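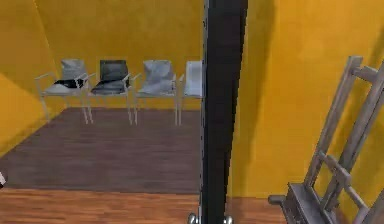
Why do we wait in queues at all?
Because more people want a thing at one moment than the people giving it out can serve at that moment, and taking turns is the cheapest way anyone has found of sorting out who goes first.

Chapter 3
Waiting Your Turn

You have almost certainly stood in a queue this week, and quite possibly this morning. It may have been at a bus stop, or at the chemist's, or on the telephone with a tune going round and round in your ear (that counts too, and we shall come back to it). Most of us think of waiting as a sort of gap in the day, a bit of time with nothing in it. In this chapter I should like you to look at it more kindly, as something that can be measured and understood, and quite often improved with a little thought.

Let us begin in the small town of Tarnby, where the health centre opens its doors at eight on a Monday. By ten past, every seat by the desk is taken and people are leaning on the radiator. By eleven the place is nearly silent. The same two receptionists have been on duty all along, working at the same steady pace, and over the whole day they have plenty of time for everyone who comes. Yet ask anyone in Tarnby and they will tell you that the health centre is dreadfully slow!

What has gone wrong? Before you read on, close the book for a minute and have a guess. Many students say that there aren't enough staff, and it is a perfectly sensible guess. But think about when people arrive. They come in a great clump at the start, each hoping to be early, and the desk can't save up its quiet half hour at eleven to spend at ten past eight. Spare time that has gone by is gone for good. This idea sits underneath nearly everything else in the chapter, so do make a note of it.

Three words will be useful to us from here on. Arrivals are the people (or parcels, or lorries) joining the queue. Service is whatever they are waiting for. The wait is the time between joining and being served, and it does not include the service itself, though people grumbling about a wait usually lump the two together. I did so for years.

Later on we shall visit the ferry crossing at Gremen, where 553 cars went over on one Saturday in May, and see why a single long line there moved more fairly than several short ones. We shall also follow the Vidal bakery through its busiest hour, loaf by loaf, with a table for you to fill in. Keep a pencil handy for that one, and a rubber.

Before you start section 3.1
Choose a queue you can watch for 13 minutes without being in anybody's way. Write down when each person joins and when each is served. Don't tidy up your figures afterwards, as the untidy ones will be wanted in section 3.2.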